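4.3 时间对齐与重定位:手持夹爪数据进 Otberg 之前要做的事

这一节我写得啰嗦一点,前两节都是点鼠标,到这里才开始真的会踩坑。

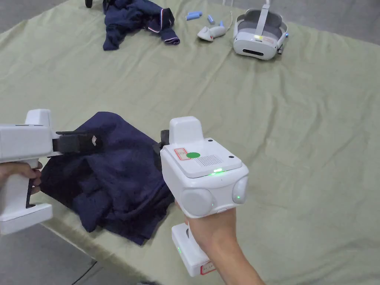
Nabil Bataineh 看完初稿回了我一句:“你先讲对齐再讲标定,顺序反了吧?我每次都是先标定的。”我想了想,还是没改。标定脚本要读两只手的轨迹,时间戳差着一截的时候,它照样能给你算出一个外参,残差还挺好看,等你拿去训练才发现左右手永远对不上拍子。所以请先对齐,再标定。Nabil 后来说随我,那就这样啦。

开始之前

我默认你已经装好 Codent 采集端和 Otberg 处理端,并且按 4.2 节录好了至少一段双手操作。叠毛巾、抖开布料这类动作最合适,两只手都在动,而且经常一起动。拧瓶盖那种一只手基本不动的片段就别拿来做对齐了,相关性曲线会平得像一条马路,我试过,浪费了一下午。

步骤

1. 打开 Otberg,在左侧栏选“会话”,把录制文件夹整个拖进去。不要只拖视频文件,位姿日志在同一个文件夹里,漏掉的话后面的按钮全是灰的。

2. 点“检查时钟”。你会看到三条线:左手、右手、头部。三条线的起点不齐很正常,别急着手动拖。

3. 在“重采样频率”里填 200。这个数是给插值用的,跟你相机的帧率没有关系,不用去凑。

4. 点“自动对齐”,然后去倒杯水。软件拿角速度做互相关,搜索窗口默认 240 毫秒。如果你录制的时候中途重启过某一路,窗口就不够了,到“高级”里改成 3000,慢是慢点,但能找回来。

5. 看右下角的对齐得分。满分 10 分,到 9 就可以往下走。低于 9 的话,先换一段动作更大的录制再试,别一上来就调参数(我知道你想调,我也想)。

6. 点“写入偏移”。这一步会在会话文件夹里生成一个偏移文件,原始日志不会动。

注意:写入偏移之后如果又改了重采样频率,偏移文件会作废,界面上却只有一个很小的黄色三角。我已经给开发组提过了,下一版会改成弹窗。目前请自己多看一眼。

7. 切到“重定位”页,选择参考坐标系。桌面任务选“会话起点”就好,需要跨会话拼数据的选“共享地图”。选共享地图时,软件会去找上一次保存的地图;找不到它就悄悄新建一个,所以导入完请核对一下地图名字,是不是你以为的那个。

8. 点“运行标定”。跑完以后拖动时间轴,挑几个夹爪刚合上的时刻,看三维视图里左右两个末端之间的距离合不合理。两只手捏着同一块布,末端却隔了一米多,那肯定是哪里错了,回到第 4 步。

9. 导出。格式选 Moges,勾上“包含夹爪开合度”。Rencombe 的规划器只认这个字段,没有它也能加载,但夹爪会一直当作张开来处理。

小心:导出的轨迹如果要在真机上回放,第一次请把速度倍率拉到最低,手放在急停旁边。人手的加速度比很多机械臂的限值高得多,规划器会裁剪,裁剪之后的路径跟你录的不完全一样。桌面上多余的东西也先收走。

跟踪丢失怎么办

位姿曲线上偶尔会有一段变成虚线,那是跟踪丢了,软件用前后两端插出来的。短的可以留,长的建议直接切掉。判断长短我没有什么科学标准,就是看虚线里面有没有夹爪开合的动作,有就切,没有就留。切的时候用“分段”,别用“删除”:“删除”会把后面的时间整体往前挪,偏移又得重算一遍!

还有一种情况更隐蔽:曲线是实线,但突然跳了一下又继续走。这多半是重定位把地图修正了。在“事件”列表里搜“地图更新”,如果时间对得上,勾选“平滑跳变”,然后重跑第 8 步就行,对齐不用重来。

命令行

Bezawit Birhane 喜欢全部用脚本跑,她提醒我补一句:命令行版没有“检查时钟”这一步,它会直接对齐,得分写在日志最后一行。批量处理时记得把得分抓出来单独看,不然一整批里混进几段没对齐的,事后很难挑。命令行的全部参数列在附录 B。

夹爪开合度的零点校正见 4.4 节。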